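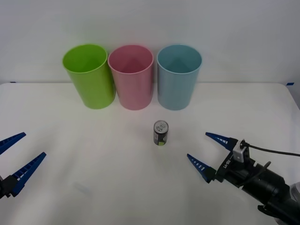
인수인계

프린터에 종이가 걸려 있었다. 잡아당겼다. 안 빠졌다. 다시. 찢어졌다.

반쪽짜리 급여명세서. 아르웰 베번. 2월분. 이름 밑에 숫자가 있었고 나는 봤다. 안 볼 수도 있었는데 봤다.

나보다 500파운드 많았다. 매달.

접어서 주머니에 넣었다. 다시 꺼냈다. 남의 명세서를 주머니에 넣고 다니는 사람이 될 수는 없어서. 파쇄기로 갔는데 파쇄기는 또 꽉 차 있고. 통을 비우는 건 총무팀 일인데 총무팀은 작년에 없어졌다. 그래서 도로 주머니.

아르웰은 자리에 있었다. 전화 중. 버킷 건이겠지. 요즘 전화는 다 버킷이다. 버킷이 창고를 하나 더 열겠다고 하고, 우리가 배차를 전부 다시 짜야 하고, 그걸 누가 짜느냐. 내가 짠다. 아르웰은 전화를 한다. 목소리가 좋다. 웨일스 사람 특유의 그 올라갔다 내려가는 말투로 "그럼요, 파르바네가 벌써 하고 있습니다" 한다. 나는 그때 처음 듣는다.

입사는 같은 달이었다. 몰타 스카콤 사무소, 부두 쪽 창문 있는 방. 면접장 앞 의자에서 처음 봤다. 그 사람은 넥타이가 너무 짧았고 나는 구두가 컸다. 둘 다 붙었다. 직함도 같다. 운송계획 담당. 명함도 같은 날 나왔다.

얼마 부르셨어요, 하고 그때 물어볼걸.

나는 안 불렀다. 제시하는 대로 네, 했다. 감사합니다까지 했다.

점심은 책상에서. 빵. 한 손으로 먹고 한 손으로 표를 고쳤다. 버킷 새벽 물량이 또 바뀌었고 기사 한 명이 허리를 다쳤고. 머릿속에서는 자꾸 곱셈을 했다. 오백 곱하기 열두 달. 곱하기 햇수. 중간에 그만뒀다. 숫자가 미워지면 표를 못 짠다.

오후에 아르웰이 왔다. 의자를 끌고.

"잠깐 돼요?"

"아니요."

"아, 잠깐인데."

앉았다. 벌써 앉았다.

"나 그만둬요."

빵 부스러기가 자판에 떨어졌다. 나는 자판을 뒤집어 털었다. 오래 털었다.

"어디로요."

"완델."

완델. 길 건너는 아니고 다리 건너. 우리 입찰마다 옆자리에 앉는 데. 거기 로비에는 커피 기계가 제대로 된 게 있다고, 기사들이 그랬다.

"언제요?"

"이달 말. 부장은 알아요. 아직 말하지 말라는데 당신한테는 말해야 할 것 같아서."

"왜요."

"그야 내 일을 다 알잖아요."

그건 맞다. 그 사람 일을 안다. 절반은 내가 하니까. 절반 넘게. 속으로만 했다. 입으로는 축하해요, 했다. 진심도 조금 있었다. 그게 더 화가 났다.

주머니 속에서 종이가 자꾸 바스락거렸다.

부장은 다음 날 아침에 나를 불렀다. 문 닫고요, 하길래 닫았다. 부장 방은 늘 덥다. 창문이 안 열린다.

"파르바네 씨. 사정은 들었을 거고."

"네."

"당분간 버킷을 통째로 맡아줬으면 해요."

"당분간이면."

"사람 구할 때까지."

"언제 구하시는데요."

"그게, 채용 동결이 풀려야."

그러니까 안 구한다는 말이다. 나는 고개를 끄덕였다. 왜 끄덕였는지. 목이 알아서 한다. 여덟 살 때부터 그랬던 것 같다. 선생님이 칠판 좀 지울래, 하면 벌써 지우고 있는 애.

"물론 그냥은 아니고. 수고비 조로 500파운드 나갈 겁니다."

"매달요?"

부장이 웃었다. 농담인 줄 알고.

"한 번이지. 일시금."

똑같은 숫자였다. 이상하게 그게 웃겼다. 하나는 매달이고 하나는 한 번. 나도 웃었다. 둘이 웃었다. 그 더운 방에서.

"생각해 보고 말씀드릴게요."

말이 나왔다. 내가 한 말 같지가 않았다. 부장도 그랬는지 안경을 벗었다.

"생각할 게 있나?"

"네. 있어요."

나와서 화장실에 갔다. 찬물에 손목을 댔다. 손이 떨렸는데 무서워서인지 신나서인지 모르겠다. 둘이 비슷하게 떨린다.

저녁에 언니한테 전화했다. 언니는 냄비를 젓고 있었다. 소리로 안다.

"그 사람은 얼마 받는지 어떻게 알았어?"

"프린터에서."

"훔쳐봤네."

"걸려 있었다니까."

"그래서 그걸로 따질 거야? 남의 걸로?"

못 따진다. 알고 있다. 명세서 얘기를 꺼내는 순간 얘기는 명세서 얘기가 된다. 어디서 봤느냐, 왜 봤느냐. 돈은 사라지고 프린터만 남는다.

"네 걸로 따져." 언니가 말했다. "네가 한 거. 적어서 가."

"적으면 자랑 같잖아."

"자랑이지 그럼."

끊고 나서 적었다. 식탁에서. 처음에는 세 줄. 버킷 배차. 야간 물량 조정. 신입 교육. 보니까 초라했다. 다시 적었다. 재작년 폭설 때 우회로 짠 거. 연료 정산 틀린 거 찾은 거. 아르웰이 휴가 간 주에 버킷 계약 연장된 거. 그때 축하 메일은 아르웰 앞으로 갔다. 나는 참조였다. 참조에도 철자가 틀려 있었고.

새벽 넘어까지 적었다. 옛날 메일을 뒤지니까 자꾸 나왔다. 내가 보낸 건데 내가 잊은 것들. "확인했습니다" "수정했습니다" "제가 하겠습니다". 제가 하겠습니다가 너무 많았다. 읽다가 노트북을 덮었다. 다시 열었다.

아르웰의 인수인계 문서는 200쪽이었다. 출근하니 책상에 놓여 있었다. 스프링 제본. 이 사람이 이걸 언제, 했는데 넘겨보니 알겠다. 내 문서다. 내가 몇 년 동안 공유 폴더에 올려둔 것들. 글꼴만 바꿨다. 어떤 장에는 내 메모가 그대로 있었다. "A.B. 이거 또 틀림 확인할것". 그것까지 인쇄했다.

들고 갔다. 그 사람 책상에. 내려놨는데 생각보다 소리가 컸다.

"이거 제가 쓴 거네요."

아르웰이 봤다. 문서를, 나를, 다시 문서를.

"그렇죠. 대부분."

"저한테 저를 인수인계하신 거예요."

"형식이 필요하대서요. 부장이."

변명을 더 할 줄 알았다. 안 했다. 얼굴이 좀 빨개졌다. 그러더니 목소리를 낮췄다. 전화 목소리 말고 진짜 목소리.

"카제미 씨, 나 여기 들어올 때 얼마 불렀는지 알아요?"

심장이 쿵. 주머니. 종이는 집에 두고 왔는데도 손이 갔다.

"말 안 해도 돼요."

"처음 제시한 데서 더 달라고 했어요. 그냥 한번. 안 되면 말고. 근데 되더라고요. 그 자리에서. 일 분도 안 걸렸어요. 난 당신도 그랬을 줄 알았어요. 나중에 급여 표 만들 때 알았는데."

"나중에 언제요."

대답이 없었다. 오래됐다는 뜻이다.

"말했어야 했는데."

"네."

"미안해요."

"네."

괜찮아요, 가 올라왔다. 목까지 왔다. 삼켰다. 안 괜찮으니까. 복사기가 돌고 누가 부두 쪽 창을 닫고. 우리는 그러고 서 있었다.

"부장한테 갈 거예요?" 그가 물었다.

"지금요."

"내 이름 대도 돼요. 금액도. 어차피 난 나가니까."

"필요하면요."

부장은 통화 중이었다. 밖에서 기다렸다. 앉지는 않았다. 앉으면 못 일어날 것 같아서. 손에는 종이 2장. 밤새 적은 걸 줄이고 줄여서. 줄이는 게 더 힘들었다. 폭설은 뺐다가 넣었다.

문이 열렸다.

"아, 생각해 봤어요?"

"네. 일시금은 괜찮습니다."

"괜찮다는 게."

"안 받겠다고요. 대신 급여를 조정해 주세요. 버킷을 맡으면 두 사람 몫이고요. 맡기 전에도 제 몫이 적었고요."

숨. 숨 쉬는 걸 까먹어서 한 번 쉬었다.

"여기 적어 왔습니다."

부장이 받았다. 읽는다. 느리게 읽는다. 더운 방. 열리지 않는 창문. 복도에서 아르웰 웃음소리가 나다가 뚝 끊겼다. 첫 장을 넘기고. 둘째 장.

"연료 정산, 이게 파르바네 씨였어요?"

"네."

"난 베번 씨인 줄."

"저였어요."

부장은 안경을 벗었다가 다시 썼다. 뭐라고 하려다가 펜을 찾는다. 서랍을 연다. 없다. 다른 서랍.

"얼마를 생각하는데?"

종이에는 금액을 안 적었다. 거기만 비워뒀다. 언니가 그건 입으로 하라고 했다. 입으로 해야 네가 듣는다고.

어젯밤에 정해둔 숫자가 있었다. 오백. 딱 맞추는 거. 공평한 거. 거울 앞에서 연습도 했다. 그런데 책상 너머로 부장이 내 펜을 빌려달라고 손을 내밀고 있고, 나는 또 벌써 펜을 건네고 있고, 내 손이 건네는 걸 내가 보고 있고.

펜을 도로 쥐었다.

그리고 그것보다 높게 불럿다.

부장의 손은 아직 나와 있었다. 밖에서 내 자리 전화가 울리기 시작했다. 버킷일 것이다. 나는 받으러 가지 않았다.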